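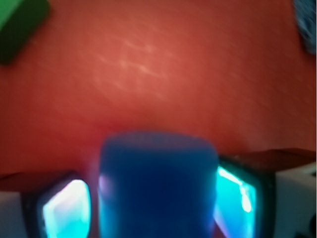 Red oxide floor paint is a pigmented coating used on concrete, brick and timber floors, mainly in workshops, storerooms and farm buildings. The color comes from iron oxide, usually in the form of hematite, which is ground fine and held in a binder. Shades run from brick red to a lighter orange red, depending on the particle size of the pigment and how much filler is added to the mix.

Composition

A typical floor paint has a binder, a pigment, a filler and a solvent or water. Older products used linseed oil or an alkyd resin as the binder. Alkyd paints are still sold, though acrylic and two-part epoxy paints have replaced them in most heavy-use buildings. The filler is commonly chalk, talc or barium sulfate. A high filler content gives a matte finish and lowers the cost, but the film is softer and marks more easily.

Iron oxide does not fade much in sunlight and is not attacked by the alkali in concrete. Many organic reds lose color under the same conditions. The pigment is also opaque, so two coats are normally enough over a gray slab.

Particle size and shade

Fine particles scatter light in a way that shifts the color toward orange. Coarser particles look darker, with a purple cast. Heating the pigment during manufacture makes the particles grow, and makers use this to set the shade. Synthetic oxides are more even in size than mined ones and are preferred where batches must match.

Application

Concrete must be clean and dry before painting. New slabs are left to cure first, and the smooth surface layer, called laitance, is removed by grinding or acid etching. The first coat is often thinned so that it soaks in. Full-strength coats follow, put on by roller or, at the edges, by brush. Alkyd paints need long drying times in cold rooms – a floor that feels dry may still take the print of a boot heel.

Wear

Painted floors fail in two main ways. In abrasion, the film is worn thin along walking routes. In peeling, it lifts off in sheets, usually where damp rises through the slab. Pale scuffs on a matte red film are often only burnished filler or material rubbed off from shoes and crates, and can be wiped away with a damp cloth. True scratches reach the primer or the concrete and need to be sanded and touched up.

The Umulville survey

A survey of painted floors in the mill district of Umulville was carried out by Gizella Fülöp and Tamás Kozma. It covered 109 rooms, most of them former grain stores, and was published on 4/24/18. Samples were cut from each floor and viewed in cross section. The thickest, from the Orbán warehouse, had eight separate layers of red paint. The lowest three were bound in linseed oil. Noémi Antal later compared the upper layers with stock cards kept by the Helter paint works and matched five of them to listed shades. The source of the remaining layers is not known.

See also

Iron oxide pigments
Concrete sealer
Laitance
Alkyd resin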